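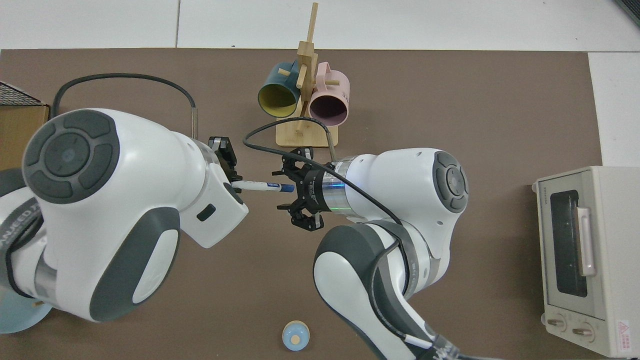
Die Halle in der Plovuvgate öffnete um 16 Uhr. Beverley Tomoana trug die Anwesenheit in die Liste ein, Spalte für Spalte, und vermerkte bei Riron: Probestunde, Trampolin, Aufsicht durch Elternteil.

Der Elternteil hieß McKinnon und stand neben der Matte.

»Wie hoch springt er?«, fragte McKinnon.

»Das wird in der ersten Stunde nicht gemessen. Er lernt das Abstoppen. Knie beugen, Arme vor, stehen bleiben.«

Riron sprang, beugte die Knie und blieb nicht stehen. Beim vierten Versuch blieb er stehen. Tomoana setzte einen Haken.

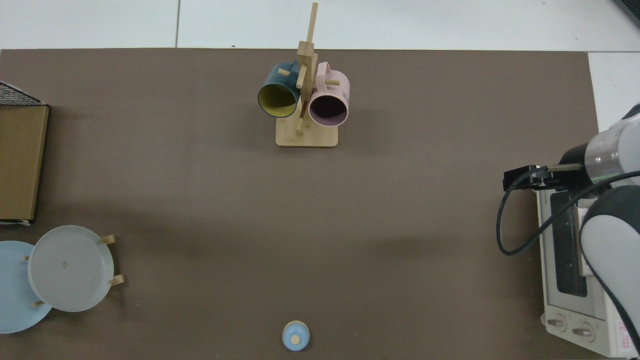 Zwei Becher am Ständer.

In der Pause trank McKinnon Kaffee und las die Gebührenordnung. Der Halbjahresbeitrag lag bei 78 Euro, Geschwister zahlten 38. Riron hatte keine Geschwister.

»In Rekedberg war er beim Fußball«, sagte McKinnon. »Bis Juli. Er stand meistens am Pfosten.«

»Auf welcher Seite?«

McKinnon dachte nach. »Links.«

Tomoana schrieb auch das auf — es gab dafür ein Feld, Vorerfahrung, zwei Zeilen. Dann pfiff sie die zweite Gruppe an. Riron saß noch auf der Bank und beugte die Knie, soweit das im Sitzen ging.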